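Filed under: Local Business, Food & Drink

Filling tea bags by hand in Flostville

25 Jun 2022

Alper Uysal sells dried herb tea under the name Utus. He sells it loose in paper sacks and, for the past 18 months, in drawstring bags that are filled by hand on two tables covered in blue. The bags now bring in more money than the loose tea does. He did not plan it that way.

"I thought bags were for people who don't like tea," he says. "Then I started selling at the market and every second person asked me if I had bags. You can only say no so many times."

He looked at having the work done elsewhere. A packing company would take the job, but the smallest run it would accept was far more than he could sell in a year, and the leaf would have to be cut down almost to dust to go through the equipment. Uysal wanted to keep the leaf whole, or close to it. He bought 500 empty bags with drawstrings from a supplier called Hostoretti, sat down one evening and started filling them with a spoon.

The spoon lasted one evening. Dried leaf that has been left whole curls up and catches on itself, and it comes off a spoon in a clump or doesn't come off at all. "Half of it went on the floor," he says. "My hands were faster, so I put the spoon back in the drawer."
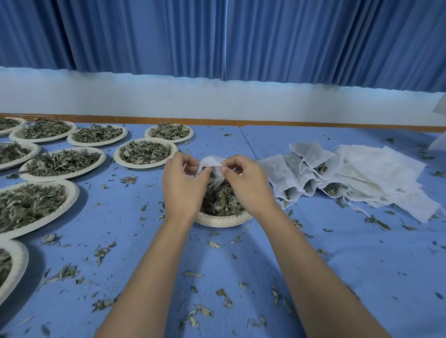
The method he uses now took a few weeks to settle. The leaf comes from Canpolat, a grower who dries it and ships it in large sacks. Uysal tips a sack out a little at a time onto paper plates and goes through each one before any of it gets near a bag. He takes out the thick stems and anything that looks wrong to him. The plates are the ordinary party kind. He tried trays first, but a tray holds too much, and he found himself skipping the bottom layer.

"With a plate you see everything that's on it," he says. "You turn it over with your fingers once or twice and you've seen it all. If there's a bad bit on one plate, I throw out that plate and the rest is fine."

Each bag gets one generous pinch and then a smaller one. He does not weigh every bag. At the start of a session he weighs a few until his hand has the amount right, and he checks again after a break, when he says he always comes back too generous. The open bag is held over the plate while it is being filled, so that whatever misses falls back where it came from.

The hard part, according to Uysal, is the mouth of the bag. The fabric is thin and the two sides like to stay together. New helpers tend to pick at it with their nails and sometimes tear it.

"You pinch one side with each hand and you pull apart, gently," he says. "Then you keep it open while you put the leaf in. It sounds like nothing. Do it 200 times and you'll know which part of your thumb you've been using."

Two hundred is what he expects to get through in a session, working alone with the radio on. With his sister at the other side of the table it is more, though they also talk more. Before the holidays last year they did almost 600 in one long weekend and he says he would not do that again. His back hurt, and toward the end the bags were coming out uneven. He opened a good number of them and started over.

The blue covering on the tables came out of the same thinking as the plates. Uysal had been working on bare wood, and the leaf is a dull gray-green that was hard to see against it. Against blue he can spot a crumb from the far side. It also lifts off at the end of the day and can be shaken out in the yard.

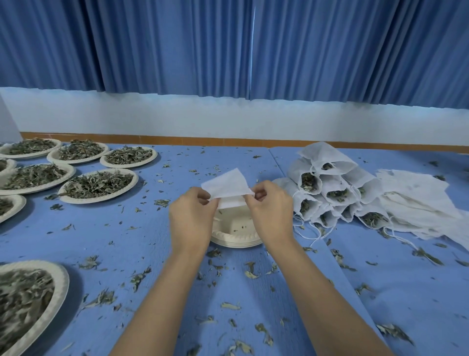
Order matters to him more than speed. Work moves from left to right, with leaf on one side and finished bags on the other, and he gets annoyed when someone puts a cup or a phone in the middle. A plate that has been used up goes under the next one, so the stack in front of him grows as the session goes on. He rarely bothers to brush off the dark crumbs left on the top plate while he is still filling. The full plates wait on the left, some with long stems still poking over the rim, and those stems are the last thing he deals with. Filled bags go in a heap at the back on the right, where his elbow won't catch them. "When the heap starts to slide, I stop and pull strings," he says. Leaving the drawstrings for later was his sister's idea. Closing each bag as he went meant changing his grip every time.

Not everyone likes the result. Some customers have told him the bags look too full, and a café owner sent back a box in May with a note saying they would not fit in her small teapots. Uysal took the box back. He now tells cafés to order the loose tea and keeps the bags for people who make a mug at home.

He is also asked why the leaves are so big. He answers that whole leaf needs room in the bag and a longer time in the water. He leaves his own for eight minutes and covers the mug with a saucer.

"If you take it out after two minutes you've had hot water," he says. "I write it on the label. People don't read the label, so I tell them at the stall as well."

What is left on the plates afterward is not wasted. The broken bits get swept together and go into a jar in his kitchen, and that jar is what he drinks from himself. The stems go to a neighbor who puts them in the bottom of her planters. The paper plates are used until they go soft in the middle.

He has thought about hiring someone for two afternoons a week. The trouble is that orders come in bunches, and he does not want to promise a person hours he might not have. For now he fills when there is an order and sorts leaf when there isn't. Another sack from Canpolat is due next week, and he still has part of the last one to get through.

"I'd like to finish the old one first," he says. "I don't like mixing them -- one sack always smells a bit stronger than the other."

Utus tea is sold at the Flostville market, loose and in bags.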